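About Us

Hi, I'm Nabila Govindasamy, and I started Somimham because I couldn't stand my own bedroom. That's the short version. The longer one begins in Gorport, in an apartment over a tire shop, with a bed that had become the place where everything landed: mail, chargers, clean shirts, shirts I'd worn once and couldn't decide about. Every night I shoved the lot onto a chair, and every morning I shoved it back.

I was working the front desk at a hotel called the Okden back then, and one slow March I asked the housekeeping crew if I could tag along. They did 20 rooms before lunch! I came home with sore knees and a whole new idea of what a bed is for. I cleared mine, pulled the sheet tight and folded every shirt I owned on it, and then I did my sister's place, and then her neighbor's (she paid me in lemon bars, which I still accept).

These days we teach people to fold, sort and put away, in small classes and in their own homes. We've done 153 home visits so far, and I still get a little nervous ringing the doorbell.

Nearly everything we teach starts on the bed. It's the biggest flat surface most people own, it's a decent height for your back, and you can't go to sleep until you've finished. We like a plain, pale fitted sheet underneath so a blue shirt or a dark sock shows up right away, and we begin with one piece of cloth. Just the one. 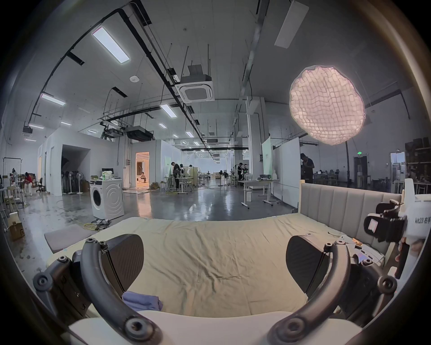

People get impatient with that part. They've come with two laundry bags and a lot of determination, and I'm asking them to fold the same shirt four times. But after the fourth go your hands start doing it without you, and then the bags go fast. Smooth it out, sleeves in, bottom up, done. If it comes out lumpy we shake it open and go again - lumpy is fine in the first hour.

Our beginner class has 9 places and runs 2 hours, with a break for tea. I kept it small on purpose after trying a bigger group once in the Simanjuntak building downtown, where I lost my voice and somebody went home with somebody else's pillowcases. (They were returned. They were also beautifully folded.)

The other half of what we do is the small stuff. I mean remotes, game controllers, phones, the cables that go with them, the odd pen. I used to think of those as a living room problem, and then I started going into people's bedrooms for a living.
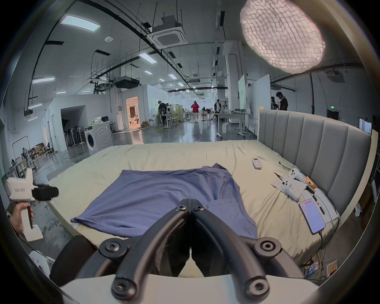 My rule is that small things get a home before the laundry does, otherwise you end up folding around them and then hunting for the remote inside a stack of towels. A shallow tray on the nightstand will do. Cables get wound up and put together, and anything that needs charging gets one spot near the outlet and stays there. You don't need to buy a thing from me, I don't sell boxes.

What I would love is for you to come to a class. Bring a shirt you hate folding, wear comfy shoes, and if you'd prefer a home visit, send me a note telling me which room bugs you most. Please don't tidy up before I get there!

Nabila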